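Prero Compost Tumbler – Owner's Guide
Section 4: Filling and first use
3 min read

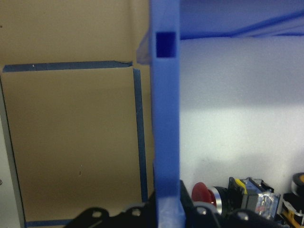 How full should the drum be for the first batch?

Fill it to two thirds and no higher. The material needs room to fall as the drum turns, and a packed drum stays airless in the middle.

4.1 Before you start

Stand the tumbler on level ground, in a spot that gets sun for part of the day. Check that the frame bolts are tight and that the drum lock is on.

CAUTION: Never open the hatch with the drum lock off. A loaded drum can swing round and trap fingers.

4.2 Filling the drum

1. Turn the drum until the hatch faces up, then set the lock.
2. Put in a layer of dry brown material: shredded cardboard, dead leaves or straw.
3. Add kitchen peelings and grass cuttings on top. Use 2 buckets of brown to each bucket of green.
4. Sprinkle in one scoop of Skernus starter, or a spadeful of finished compost if you have some.
5. Repeat the layers until you reach the fill line.
6. Close the hatch and press both catches down until they click.

NOTE: Grass cuttings on their own will mat together. In August, when there is plenty of grass and few leaves, save cardboard for this step.

4.3 Turning

1. Release the drum lock.
2. Give the drum 10 full turns, using both hands on the grips.
3. Put the lock back on.

Do this every 2 days for the first fortnight, then twice a week. If the drum is hard to start, rock it gently first – do not lever it with a spade or bar.

4.4 Checking moisture

Take a handful from the middle, wearing gloves. It should feel like a wrung-out sponge. If it drips, add cardboard and leave the vents open. If it crumbles, add a little water from a can and turn the drum again.

CAUTION: Do not add meat, cooked food, cat litter or diseased plants.

For emptying and sieving, see Section 5. Owners of the older Lacerda stand should read the bearing notes in Section 7 first.

Guide text: Rostam Hassanpour
© Runitz Garden Products | Contact us | Back to top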